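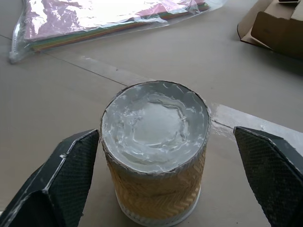
Keep the cups, lose the single-use habit

By Meinir Rees
2017-11-30

I have run the supply table at the Landeg craft room since July, and I want to argue for something small. We should stop throwing out paper cups after one use.

The kind I mean has a rippled sleeve in an orange or tan color and a white band at the bottom. People think of them as coffee cups. I think of them as storage. A cup will hold paste, filler, glue or thick paint and stand up by itself while you work. The ridges give you something to grip when your hands are slippery. A plastic tub from Fomier does the same job, but the tub has to be washed, and in our room the washing doesn't get done. We have 13 of those tubs under the sink with hard rings of old paste in them.

My rule is simple. A cup that held something dry gets used again. A cup that held paste gets more paste, until the sides go soft. Then it goes in the trash.

Cups waiting for their next job should stand upside down on the table. Dust stays out, and anyone walking by can tell they are free to take. Leave space between them. Stacked cups stick together, and people tear the rim pulling them apart.
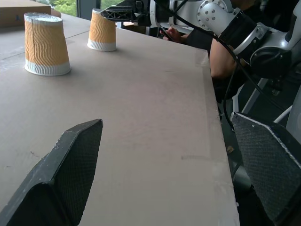 Two cups turned over on the table, with a cardboard box behind.

Some members say a crumpled rim means the cup is finished. I disagree. A bent edge matters if you plan to drink from it. It makes no difference to a brush.

Others want the lidded jars from Zesinby. Those are good jars and I would use them for anything kept overnight. They cost too much for a job that takes 40 minutes. The Nalness room bought a full set and now keeps it in a locked cabinet, so people there bring cups from home anyway.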